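Rural Broadband Grants Should Pay for Working Lines

The county gave Orkberg a grant to run fiber to 3053 homes between Demville and Gitthorpe. By October, 543 of them had service. The company counts the rest as "passed," meaning a cable runs somewhere near the road.

I don't think a passed home should earn a cent. My neighbor Ilídio Serrano was quoted $172 to get a line from the pole to his house, then waited two seasons for a crew. He still works off his phone.

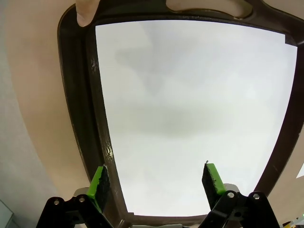
Green fingertip pads with black gripping faces.

Orkberg says permits are slow, and I believe it. Gouveia had the same permit office and the same hills, but its contract paid only after a customer was online. The work there got done.

The county should write the next contract that way – payment per working connection, with a deadline and a published list of addresses. If Orkberg won't sign it, put the job out to bid again.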